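Review: Vadness Remote Demonstration Kit, Second Edition
Equipment Review Panel, Khoury Institute of Applied Automation
2021-04-22 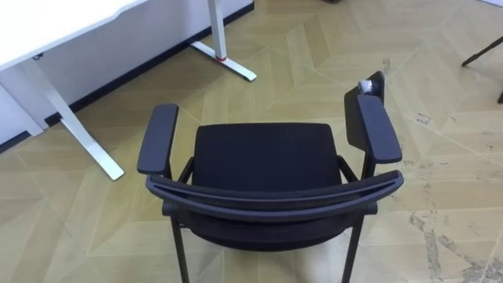
Rania Najjar wrote in response to the draft of this review that the price will matter less to most departments than the hours of operator training, and she asked that training be treated first. The panel has followed her suggestion.

The Vadness kit allows an operator to show a mobile robot a task by remote control. It consists of a headset, 2 hand controllers, a base station and a license for the Skondamau recording software. Each demonstration is stored as one episode, with the operator's movements and the head view kept on a common clock.

Training. The supplier advises a single afternoon. The panel found this optimistic. Operators with no earlier experience needed 19 practice episodes before their recordings were accepted without correction. The difficulty lay mainly in judging distance. Room tasks were used for the trial, among them approaching an armchair from behind and bringing it toward a desk. When the top of a backrest is the nearest thing in the head view, new operators tend to reach too early and too high. Ajith Sundaram recommends that they first spend a session driving and looking, with the hand controllers switched off.

Controls. The hand controllers are light and the trigger travel is even. The clutch button, which lets the operator reposition the hands without moving the robot, is placed too close to the menu button, and a number of episodes ended by mistake. Speed is set on a scale from 0 to 255 and cannot be saved per operator. Hadi Awwad reported some discomfort under the headset strap after long sessions.

Recording. Skondamau is dependable. The panel collected 300 episodes over the trial period in April and lost none. Marking an episode as failed takes one press, and notes may be added afterward from any workstation. Searching those notes is slow, and the export menu uses terms that do not match the printed manual.

Teaching by hand. The kit also supports guiding the arm directly, with the motors slackened. Cledwyn Bevan preferred this method for short, close work at a table. For pulling or turning furniture it was unsatisfactory, as the person guiding the arm stands where the base needs to travel. Departments with a similar mix of tasks should expect to use remote control for most of their recording.

Support. Inquiries to Clukby, the distributor, were answered promptly. A replacement base station cable arrived without charge, although the invoice had to be corrected twice.

The panel recommends purchase for departments that record demonstrations regularly and can assign trained operators. Occasional users are advised to borrow the institute's unit. Requests should be addressed to Khalil Hakim and should state the robot model and the intended tasks.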